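Sorting and Recycling Takeaway Packaging After a Shared Meal
Falum Residents' Guide, Sheet 5
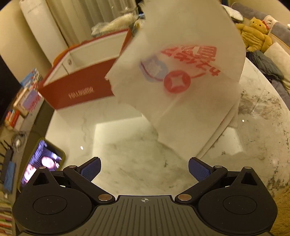

Paper bag held up in front of an open cardboard box on a marble table top.

This sheet applies to kitchens and common tables on all floors. It should be read together with the building's waste schedule, a copy of which is posted in each bin room.

Before you start

Move phones, cables and glassware to one side. Marble is easily marked by sauces and citrus, so wipe up any spill before sorting begins.

Step 1. Empty each item
Hold paper bags upside down over the table and check for receipts, cutlery and sachets. Unopened sachets may be kept in the shared drawer for up to 2 weeks.

Step 2. Separate by material
Clean paper bags go in the paper stream. Bags with grease on the base go in the organics caddy — tear off the clean upper portion first if it is worth saving. Clear plastic bags are not accepted in the household recycling bin and must be placed in the soft plastics tub beside the lift.

Step 3. Flatten cardboard
Open all flaps and remove any fasteners, tape or plastic windows. Press the box flat along its existing folds. Coloured and printed board is accepted. Pieces longer than 40 centimetres must be cut down to fit the chute.

Step 4. Clean the table
Use a soft cloth, warm water and a small amount of pH-neutral detergent. Vinegar and cream cleansers must not be used on marble. Dry the surface with a second cloth to avoid streaks.

Collection

Paper and cardboard are collected each Tuesday. Material left beside the bins will be treated as general rubbish. Enquiries about replacement caddies should be directed to the building office, Room 23.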